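Looking after a school reading corner: tips from our book-mending table

Carimdale Reading Room lends boxes of children's books to primary schools and crèches, and most of them come home needing some attention. These are the methods we use at the mending table. They suit a classroom shelf or a family bookcase just as well.

Torn pages

Do not use ordinary sticky tape. It yellows, goes brittle and leaves a brown stripe that cannot be removed. Use thin Japanese tissue and wheat starch paste, or a proper document repair tape if you are short of time. Tear the tissue along a wet line so that it has a soft, feathery edge. Line up the torn page, brush on a little paste, lay the tissue over and put baking paper on both sides. Close the book and leave it under a weight overnight.

Wheat starch paste

1 part wheat starch
8 parts cold water

Stir until smooth, then heat gently, stirring all the time, until it thickens and turns slightly see-through. Let it cool and push it through a tea strainer. It keeps in the fridge for three or four days. Throw it out as soon as it smells sour.

Loose pages and spines

For a single loose page, run a thin line of PVA down the inner edge with a knitting needle, slide the page in and wipe off anything that squeezes out. Where the whole block of pages has come away from the spine, roll the needle in glue and work it down the gap from the top, then from the bottom. Keep the spine straight while it dries. Two bricks wrapped in old pillowcases hold it well.

Picture books with staples usually fail at the middle fold. Lift the staples out with a blunt knife and sew the fold with three holes and strong cotton thread. Nana Bonsu waxes her thread with a candle stub first and it tangles far less.

Sticky covers

Wipe laminated covers with a barely damp cloth and one drop of washing-up liquid, then dry straight away. Old label glue comes off with a little cooking oil left on for 10 minutes. Keep oil away from uncoated paper. Pencil and crayon on inside pages can be lightened with a soft white eraser, always rubbing towards the edge of the page.

Damp and musty books

Stand the book on end with the pages fanned, somewhere airy and out of the sun. For a smell that won't shift, put it in a lidded tub with an open dish of bicarbonate of soda for a week. Books with live mould should be bagged and kept well apart from the rest.

Storing story boxes

Pack books upright, spines down, and not so tightly that small hands have to pull at them – most torn spines start that way. Write the number of books inside the lid. We have 1,332 on the list at present, and the January count goes much faster when the lids are right. 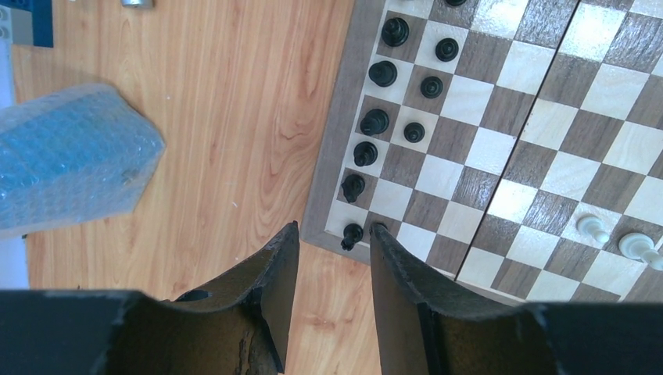 Page last changed: July 29, 2023

Covering new books

Cut the plastic 3 cm larger than the open book on every side. Peel back a narrow strip of the backing, fix the spine first and smooth outwards with a ruler wrapped in a duster. Snip the corners at a slant before folding in. Bubbles can be pricked with a pin and pressed flat.

Marietjie Nkuna has a box of offcuts for anyone who wants to practise before starting on a good hardback – ask at the desk.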